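Who Gets the Microphone? Notes From a Party Branch Conference
Student project report, Local Politics module

I picked the Skerberg branch conference because my aunt lives two streets from the hall and I could sleep on her couch. I'd like to claim a better reason, but there it is. My question was pretty simple: when two wings of a party have been fighting for months, does the speaking list show it?

Quick background. Since November the Skerberg branch has been split over the Wollolar bus contract. One side wants to keep it with the city, the other wants to put it out for bids, and both sides have a candidate for branch chair. Hnat Antoniuk chairs at the moment and is stepping down (he says he's tired, and he looked it).

The conference was on 16th July. I sat at the back with a notebook and a stopwatch and wrote down who spoke, for how long, and which side they'd backed in the Piltbridge vote earlier in the year. The branch has 400 paid-up members and 287 signed in at the door. Over the whole day I logged 305 minutes of speaking time, which my wrist still remembers.

So, the results. The city-run side got 54 percent of the minutes and the bidding side got most of what was left, with a little bit going to people I couldn't place. That's closer than I expected! But the order told me more than the totals did. Every speaker before lunch, when the hall was full, came from the city-run side - the other wing mostly got the slots after the coffee ran out. I asked Antoniuk about it and he said the list went by when people sent in their forms. Maybe so. I asked to see the forms and I'm still waiting.

There are problems with my method. I coded people by one vote, and people change their minds. My stopwatch also died during the Alvarado motion (the one on branch dues), so those minutes come from the wall clock. If I did it again I'd bring a second person and we'd code separately, then compare.

Still to do: type up the two interviews, and redo the chart with the afternoon split in half.

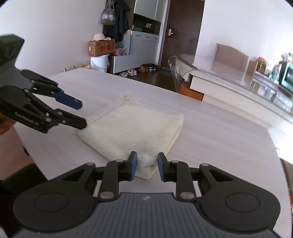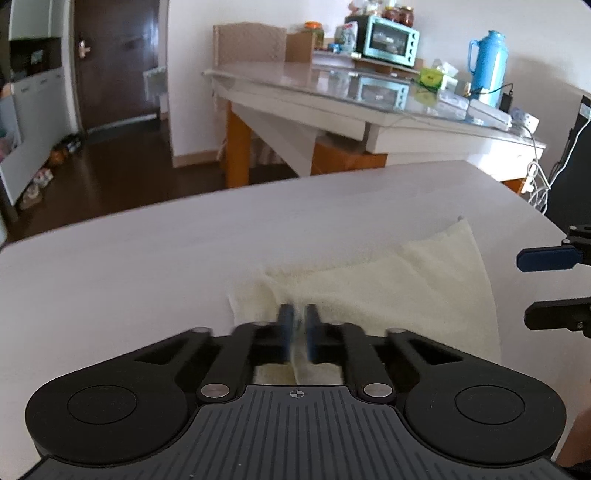
Black hand-held grippers with blue fingertips, and cloth on a pale tabletop.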